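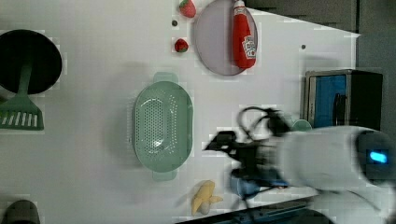 Attachment 1 - play kitchen items on the white table, ketchup bottle on the plate.

Ticket 201
Subject: Photos uploaded to listings come out with washed-out color
Opened by: Natalia Medrano, Huerta toy resale, Clirkmont store
Opened: September 14, 2022
Product: Saltholm Listings, desktop version
Priority: Normal
Status: Closed

Initial report

When I upload photos to a listing, the colors on the live page are duller than in the file on my computer. Reds are the worst. The attached picture looks right when I open it from the folder. On the listing page the strawberries and the ketchup bottle go a flat brownish red. Customers have returned two items this month saying the color was wrong, so I would like this fixed before the fall sale.

It does not happen with older listings. Everything I posted before the last update still looks fine.

Browser is up to date. I tried a second browser on the same computer and got the same result.

Support reply 1

Thanks for the report. Please send us the following:

Whether the thumbnail is also dull, or only the full-size picture
Whether the problem shows up on a phone when you open the same listing
Which program you use to edit or export your photos, and its export settings

Please do not delete the affected listings for now. We need the stored copies to compare against your originals.

Customer reply

Thumbnail is fine. Only the full-size picture is dull. Same thing on my phone and on my sister's phone, so I don't think it is my monitor.

I crop in the photo editor that came with the computer and export as JPEG. The color profile box says Adobe RGB. I did not set that on purpose - it may have changed when I reinstalled the editor. I have 29 listings with this problem.

Support reply 2

That helps. Saltholm makes the thumbnail and the full-size picture in separate steps. The thumbnail step converts everything to sRGB. The full-size step is supposed to do the same, but since the update it has been removing the color profile without converting first. A browser then reads the Adobe RGB numbers as sRGB, and strong colors look faded.

Files exported as sRGB are not affected. As a test, please export one photo again with the profile set to sRGB, upload it to a draft listing, and tell us how it looks. Use a new file name. If you use the old name the page may keep showing the cached copy.

Customer reply

Exported the attached one again as sRGB with a new name. Draft listing looks correct on the computer and on both phones. I first tried it with the old name by mistake and nothing changed, so the part about the cache is right.

Do I have to redo all of them by hand? Most of the originals are on the old drive at the Flalosthorpe store.

Support reply 3

No. We still have your uploads as you sent them, with the profile in place. Once the fix is live we can rebuild the full-size pictures from those. Titles, prices and picture order will stay the same.

Internal note

Reproduced on the test server with the customer's file. Converting before the profile is removed gives the expected result. Fix passed review. Rebuild job queued for this account, set to run in batches of 12 so it does not slow down the image server.

Support reply 4

The fix is live and the rebuild for your account has finished. Please clear your browser cache and check a few listings, including one or two with strong reds or greens. New uploads will work with either profile, but we suggest leaving your editor on sRGB.

Customer reply

Checked all of them. Colors match my files now. One listing still looked dull on my phone until I closed the browser and opened it again. You can close this.

Resolution

Color profile was removed before conversion in the full-size image step. Corrected on the server and affected pictures rebuilt from the stored uploads. Ticket closed at customer's request.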